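Teaching the Labels to Behave: Our Term Project on Gripper Tracking
By Milagros Buenaventura and Efren Lacson
January

When we started this project at Vikthorpe we were sure the hard part would be the learning, and we had all sorts of plans for the policy network. Then we opened our first batch of recordings from the hand-held grippers and spent most of the term on something much humbler — working out where each gripper was, and when its jaws were open or closed.

Our tool is called Mangubat (Princess named it, and it stuck). It takes the wide-angle video from one gripper, undistorts it, and estimates the camera's path through the room. A second pass looks for the square marker on the other gripper, so that when two of them work at the same table we can put both paths into one set of coordinates. That second pass gave us no end of trouble, and we are still rather fond of it. 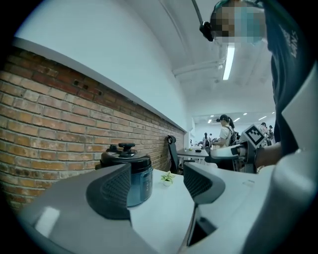 Figure 1. View from one gripper, jaws open, with the marker on a second gripper to the right of center.

The lens is wonderful for context but hard on straight lines. A brick wall that any mason would be proud of comes out as a set of curves, and our first corner detector treated them as gospel. We now fit the lens model before anything else runs. The people in the background were the other headache, because features on a person who walks off drag the whole path along with them. Orvokki wrote a mask that drops those features, and after that the paths stopped wandering.

For the jaws we kept things simple. The black pads stand out nicely against a white table, so we measure the gap between them and smooth it a little. We tested on 100 clips, and the full pipeline failed on three, all of them with the marker turned too far from the lens to be read. We would like to fill those gaps with the gripper's own motion sensor next term, if Mr. Lumbao will have us back!

The code and our notes are in the Zindenley folder on the class drive.

Comments (2)

Virgilio Lumbao: Lovely work, both of you. Please add the lens fitting settings to the notes before you forget them — I always did.

Princess Rivera: So happy the name survived. Did you try the mask on the Asivthorpe clips too? Those had people all over the place.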